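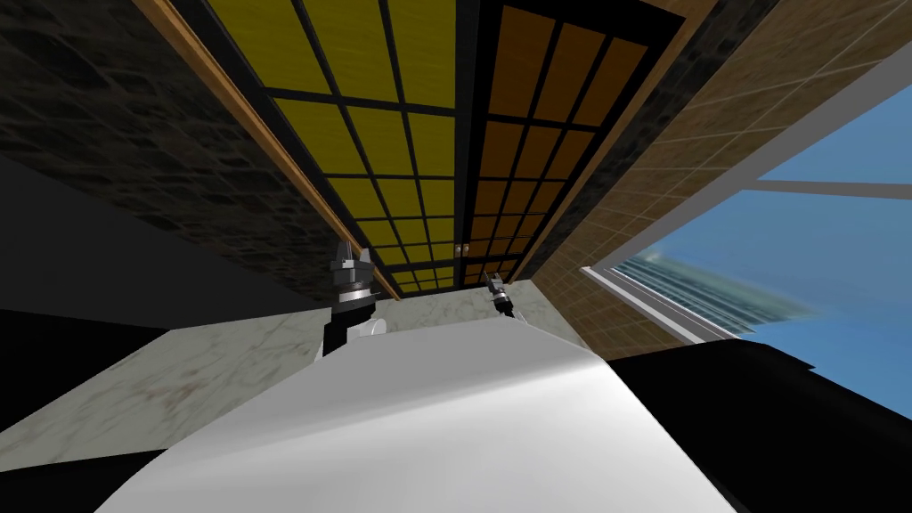 Both grippers at the counter, Filuvmont kitchen.

The budget allowed for 20 hours of simulator time and two arms. Luik had quoted 142 a month for the licence; Mustero wanted 600 and included support. The buyer entered both figures and left the total blank.

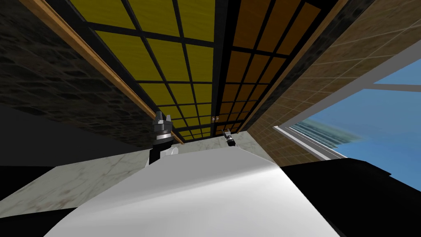

Pider was the cheaper arm, with a shorter reach. The buyer checked its data sheet against the cabinet, where the two handles sat close together at the seam — tight for a pair of grippers. She struck out Pider and asked Luik for a September start.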